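印花T恤怎么洗、怎么晾、怎么收，才能多穿几年

2018年5月26日　分类：衣物打理

换季的时候翻箱子，总会翻出几件舍不得扔又不太好意思穿出门的T恤，布还好好的，胸口的字却裂得像旱田。上个月写了羊毛衫的那篇之后，好几位读者留言问印花T恤该怎么办，我就一直惦记着，今天泡了壶茶，慢慢把自己这些年的做法写下来。话可能有点多，您挑需要的看就好。

先认一认印花的种类

拿到一件T恤，先别急着往洗衣机里丢，用指肚在图案上轻轻摸一摸。摸上去和布面几乎没有分别，翻到里面还能隐约看见颜色的，多半是水性浆或者直喷，这种最省心，会慢慢褪色，不大会裂。摸上去有一层薄薄的、略带弹性的膜，边缘微微凸起，通常是胶浆。要是整块图案滑滑的，像贴了一张塑料纸，那就是热转印了，它最怕烫，也最怕折。还有一种植绒的，毛茸茸的，我自己只有一件，是在Jondevcombe的旧货集市上淘来的，一直手洗，没敢冒险。

分不清也没关系，一律按热转印来对待，总不会出错。

第一次下水

新衣服第一次洗，我习惯单独洗，特别是黑色、藏蓝、墨绿、酒红这几种颜色。翻面，冷水，放平时一半的洗衣液，泡十来分钟，看看水色。水里有一点浮色是正常的，换两遍清水就差不多了。要是第三遍水还很深，以后就老老实实和深色衣服一起洗，别心存侥幸。我有一条米白色的桌布，就是这样变成浅灰绿的，现在还铺在阳台的小桌上，看久了倒也顺眼。

常有人说新衣要用盐水或者白醋泡一夜来固色。我试过好几回，看不出什么差别，而且醋味在棉布里散得很慢。您要是图个安心，泡一泡也无妨，泡完多漂两遍。

平日的洗法

一、扣子、拉链、魔术贴都先扣好拉好，印花T恤尽量不和牛仔裤同洗。牛仔裤的铆钉在滚筒里蹭来蹭去，对图案来说和砂纸差不多。

二、衣服翻面。翻的时候从下摆伸手进去，捏住两边肩缝，慢慢往外拉，不要揪着领口使劲拽。

三、水温三十度以内，选轻柔程序，转速调低。我家那台老机器最低只能到六百转，也够用了。

四、洗衣液宁少勿多。我用的是Kundley的中性洗衣液，一瓶485毫升，一个人用可以用很久。换成别的中性牌子也一样，别用带漂白成分的就行。柔顺剂我不放，它会在胶浆面上留一层东西，摸着黏黏的。

五、洗完马上拿出来。湿衣服团在桶里过夜，图案面对面粘在一起，撕开的时候很容易带下一块来。我知道大家都有忘记的时候，那就重新过一遍冷水，趁湿慢慢揭，千万别等干了再扯。

油渍和领口

吃火锅溅上的油点，回家以后先别沾水，用纸巾按一按，滴一滴洗洁精，从布的反面用指头轻轻揉，放一刻钟再洗。油点要是刚好落在图案上，就拿软布蘸稀释过的洗洁精顺着一个方向擦，不要打圈。酒精、洗甲水这类东西请离图案远一点，我的朋友Darius Grīnberga当年用洗甲水去擦一个圆珠笔印，笔印是没了，半个字母也跟着没了。

领口发黄是汗和皮脂积下来的，浅色的可以用小苏打调成糊，敷半小时再刷，刷子要软。深色的我只用中性皂，淡一点就满意了，不强求。

晾和烫

晾的时候保持反面朝外，放在通风的阴凉处。衣架要从下摆穿进去，免得把领口撑大；要是布料厚、沾了水很沉，就平铺在晾衣网上，或者对折搭在杆子上，折线避开图案。烘干机我不推荐，实在赶时间，就用低温烘到半干，再拿出来晾。

熨烫也是反面烫，中低温，不开蒸汽，图案正下方垫一张烘焙纸。烫过之后等它凉透再翻过来。有的图案边角稍微翘起，可以隔着烘焙纸压十秒，看看能不能服帖回去，不行就算了，别反复压。

收纳

胶浆和热转印的T恤，我都卷起来放，图案朝外卷，卷得松一点，两件之间夹一张薄棉纸。抽屉不要塞得满满的。我那个旧柜子是Soylu的，抽屉浅，刚好放一层，找衣服的时候一眼就能看到。夏天潮气重的地方，放一小包干燥剂，别直接贴着图案。

挑衣服的时候多看一眼

说到底，好打理的衣服在买的时候就选好了一半。克重不必太高，我常穿的一件是228克的纯棉，春秋合适，三伏天就嫌厚了。大面积的实心色块最容易裂，拆成一个个字母的图案要耐折些。像墨绿底配白色字母、当中再刷一道红的款式，深浅颜色都有，洗的时候就按深色来分堆，头几次尤其要留心。

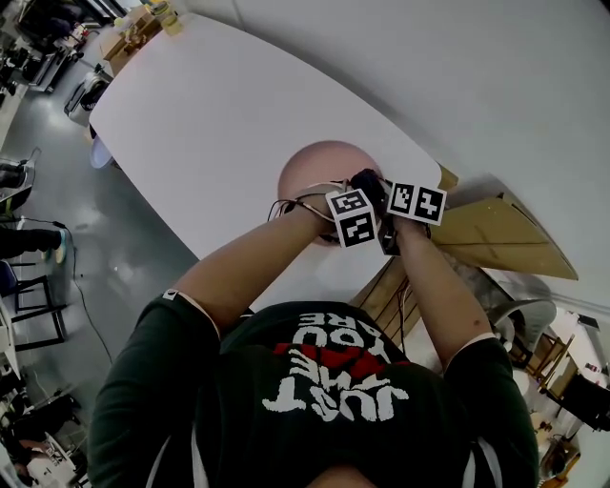
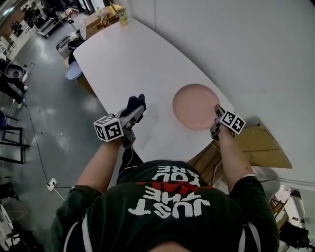
另外，两侧有滚边或者异色压线的T恤，也顺手看看线脚匀不匀，轻轻拉一拉，线缝一紧一松的，洗几次就容易扭。袖口和下摆最好是双针车线，翻过来看，背面的线应当平平整整，没有跳针。

几个常被问到的小问题

图案已经裂了还能补吗？细小的裂纹，可以隔着烘焙纸低温压一压，会稍微淡一些，大块脱落就补不回来了。Nazmiye Güneş在Drekley教改衣课，她的办法是干脆把图案裁下来，背面衬一层薄布，缝到帆布袋上。我照着做了一个，装菜装书都很好用，针脚歪一点也不碍事。

白字染了颜色怎么办？趁没干，马上用冷水加一点氧系去渍粉泡半小时，先在下摆里侧试一小块。已经干透又烫过的，希望就不大了。

运动面料的印花也这样洗吗？大体相同，只是更不能烫，熨斗最好就别拿出来。甩干以后抖几下挂起来，褶子自己就下去了。

多久洗一次？贴身穿的，出了汗当天就洗。只在屋里套了一两个钟头的，挂起来吹吹风，第二天接着穿也行，少洗一次，图案就少受一次罪。

下一篇打算写帆布鞋，鞋头那圈发黄的胶边我还在试，等试出个结果再来跟大家说。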